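Keton Commons Forum > Work Life > Sitting all day and my lower back hates me

threadbarejo
November 3, 2024
Okay so I need opinions from people who sit for a living. I switched from a standing job at a print shop to a desk job at Casside this spring, and my lower back has been complaining ever since. I stretch in the morning, I walk at lunch, and by three in the afternoon I'm sliding down in my seat like a teenager in algebra.

My theory is that I fidget too much. My sister's theory is that I don't fidget enough. Same gray chair, same dark sweatshirt, two different ways of sitting: 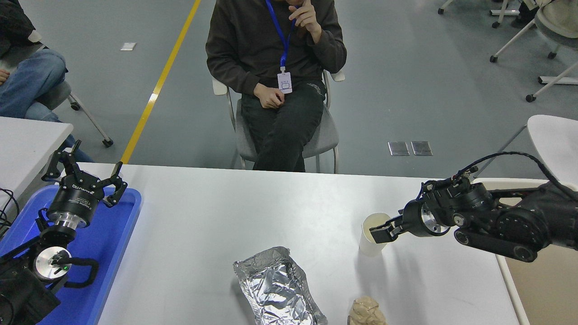
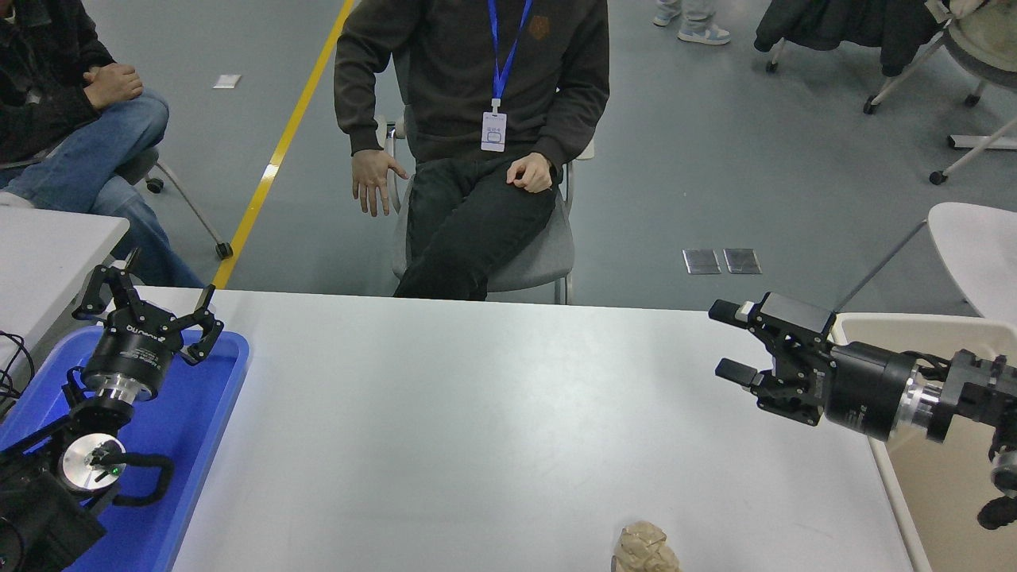 So which camp are you in? Do you pick one good position and hold it, or do you wiggle around all day? I've got a Brillitz lumbar cushion in my cart and I keep not buying it.

pumpkinshell7
Wiggle! I crossed my legs through twelve years of call center work and I'm fine. What wrecked me was trying to sit "right." I taped a note to my monitor that said FEET FLAT and all I got was sore hips and a bad mood.

oldmanriverbed
Have to disagree with pumpkinshell. I was a leg crosser too, always the same leg on top, and I ended up with a knot in my hip that took two months of exercises to calm down. Feet flat, butt all the way back in the seat, screen at eye level. Boring but it worked for me.

pumpkinshell7
Always the same leg on top is your problem right there. You gotta switch.

oldmanriverbed
I'm 61, I'm not keeping a schedule for my legs.

threadbarejo
Lol. I never noticed which leg I put on top until I read this, and now I can't stop checking. It's the right one, every time.

mossandgravel
Question for OP, how high is your desk? Mine was too tall for years and I had no idea. My shoulders were up by my ears all day and I blamed the chair, bought a new chair, then blamed that one. Finally lowered the desk a couple of inches and my neck quit hurting within the week. My back took longer, but it came around.

threadbarejo
No clue, I'll measure it tomorrow! It isn't adjustable though. The whole floor has the same ones.

mossandgravel
Then raise the chair and get a footrest. A ream of printer paper works fine if you wrap it in a lot of packing tape. Mine's been under there so long it has dents in the shape of my heels.

kitchen_sink_3268
I'm going to be the annoying one and say go see a physical therapist. I put it off for 7 months and kept buying stuff. Cushion, other cushion, a wobble stool, a thing that buzzes when you slouch (my dog hates it). Then I had 2 visits with a PT and she gave me three exercises that take less time than making coffee. I still have all the cushions if anybody wants them.

oldmanriverbed
Which cushions?

kitchen_sink_3268
One's the Brillitz OP is talking about. It's okay! It's pretty firm, and it slides down if your chair has slick fabric. I ended up using it in the car, where it's great.

threadbarejo
See, that's exactly what I was worried about. Taking it out of the cart.

pumpkinshell7
Not everyone can just go to a PT, to be fair. My plan makes you get a referral first and the copay is no joke.

kitchen_sink_3268
Yeah, true. The clinic over on Ngata Street does a free screening one evening in November, that's how I got in the door last year. Call first, they fill up.

lateshiftlou
I work nights so my two cents might not apply, but I set a kitchen timer for 25 minutes and stand up every time it goes off. Don't even do anything, just stand, look out the window, sit back down any old way I want. I've slouched, crossed, leaned on my hand, sat on one foot. As long as I keep getting up, my back doesn't care.

oldmanriverbed
Sitting on one foot, good grief.

lateshiftlou
It's comfy!

threadbarejo
Okay, I like the timer idea, mostly for the price. Going to try that plus the paper footrest for two weeks and I'll call Ngata Street about the screening. Also switching legs. It feels so wrong, like writing with my left hand.

mossandgravel
Report back on the desk height please, I'm invested now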